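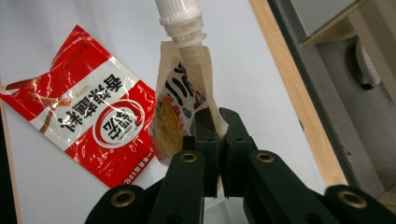
SECTION 5: FIRST GRIPS ON SOFT PACKS

Read this before you trust anything the Stirkeck parts list says about "universal" jaws. Rigid boxes are easy. Pouches and flat packets are where a home-built gripper shows its faults, so test on them early.

1. Check all the pivots by hand. The brass-rimmed eyelets should turn freely with no side play. If an arm wobbles, go back to Section 3. Tightening the drive will not cure it.

2. Clear a patch of plain tabletop and stand a spout pouch on it. Keep other packets off to one side.

3. Open the jaws fully and bring them in low, with the fingertips level with the middle of the pouch. Leave the spout and screw cap alone for now – a cap is a hard target and will flatter your results.

4. Close slowly until both fingertips touch. Stop. Add pressure in small steps.

5. Lift a little way and hold for a count of 10. If the pouch tips, set it down and grip again closer to the middle.

6. Repeat 12 times without changing any settings. One good lift proves very little.

CAUTION: Keep your fingers out of the linkages while the drive is on. The gaps between the arms close along with the jaws.

NOTE: The Ulden controller sheet claims 3000 cycles before the links need attention. We have not seen how that was measured. Inspect ours at every session.

NOTE: Flat, glossy packets are a separate job. Squared fingertips have little to grab when a packet lies flush with the table. The Fomier pads are supposed to help, but in our shop they mostly pushed the packet along. Try it bare first and write down what you get.

If more than two lifts fail, do not go on to Section 6.

Last updated: August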